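Stock Control, wk 5: bins, labels, reorder points
Notes for the Tuesday group. Tutor: Ankit Dixit

Last week = why firms hold stock at all. This week = how to keep track of it once it's on the shelf.

Two-bin method. Oldest trick going. Bin A in use, bin B full behind it. A runs out, pull B forward, order more. No computer needed. Good for cheap small parts, hopeless for anything pricey.

Reorder point = (daily use x lead time) + safety stock
Ladano case: uses 22 a day, lead time 30 days, safety stock 73. So 660 + 73 = 733. Learn the steps, not the answer!
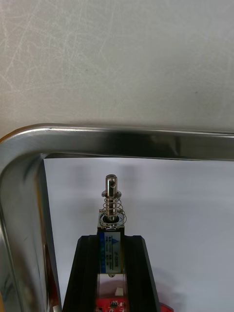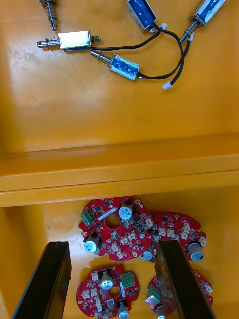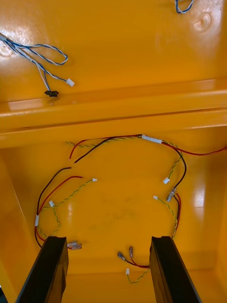
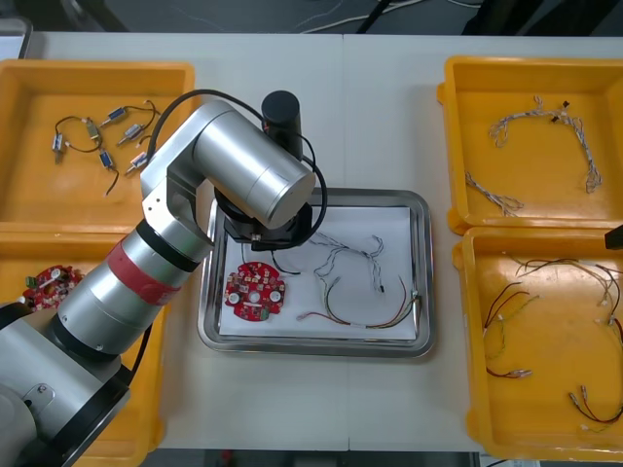

Fig. 2. Small parts in trays and bins. Second picture: two part types, one bin, divider between.

Mixed bins: fine if the parts look nothing alike. Trouble when they do. Label the compartment as well as the bin.

Cycle counting. Count a bit every week insted of everything in June. A items monthly, B quarterly, C once a year.

Vornholm case (reading pack): book stock 3,924, shelf count 883 short. Most of it was returns never booked back in, so check paperwork before you shout theft.

Dead stock - no movement in 12 months. Sell, scrap or write down. Dont just move it to a higher shelf.

For next time: read Thakur ch. 4, do the reorder sheet, both sides. Questions to Diệp Khổng, who is marking this one.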